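Oduor Simiyu has heard the pitch for the Penry arm kit more than once. "They say it's ready in seven minutes," he says. "Mine took over two weeks."

He runs a small repair shop in Lomcombe and has the kit on loan from Nenico. Button pressing is his first test.

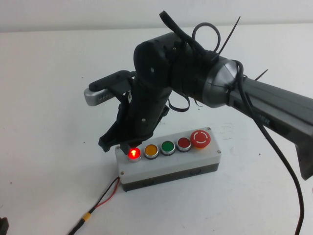
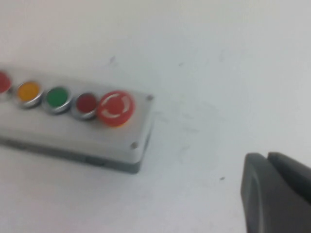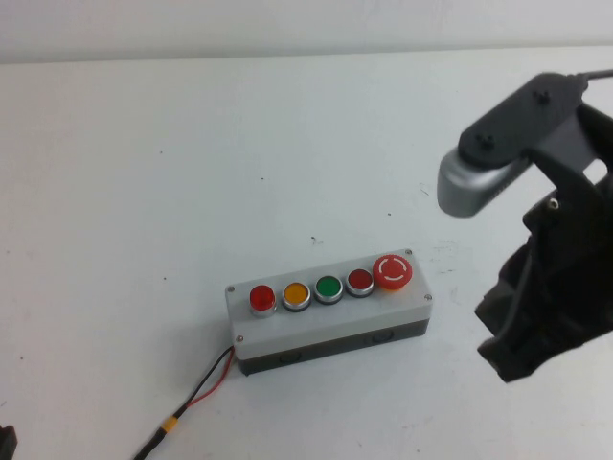 The five-button box on the test table.

Would he buy one?

"At 2000 dollars, I'd wait. I want to see it do a full shift with me out of the room."

The sales rep promised him an update in October. Simiyu shrugs. "I've been promised updates before."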